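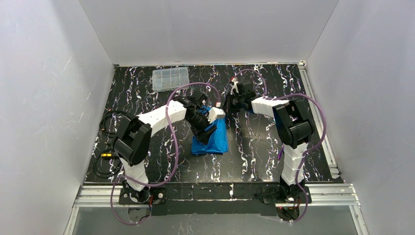

Can a machine do the household laundry yet? Parts of it, slowly, provided you hand it one cloth at a time and don't stand there looking at your watch.

Progress report to the Rekness fund, 2023-12-02
Project: Domurden (folding and putting away)

Since the September report the two-arm station has made 1,355 folding attempts. Of these, 244 ended in something our own rules call a fold: corners matched within a finger's width, no layer tucked under by accident. The original plan promised 4,000 attempts by now. The original plan was written by people who had never waited for a robot to let go of a cloth.

Picking up is in decent shape. Letting go is the trouble. The second fold remains worse than the first, as the gripper has to take hold of both layers and tends to settle for one. We have slowed the release and moved the grasp point inward, and the Golleck software now looks at the edges again before each fold.

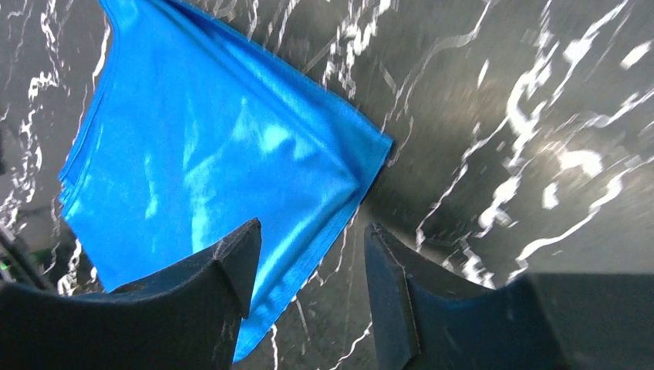 Blue cloth with layers offset at the edge, wrist view.

Offsets like this one fail our rules. A tired parent would put the thing in the drawer – we are considering a second grade of pass on that basis, and would like your view.

Shop-floor work at Kamolrat (stacking folded cleaning cloths) has not started. They asked how fast the station is. We told them, and they have been very polite.

Spending is on plan. We request 2 more months on the folding stage, with no change to the total.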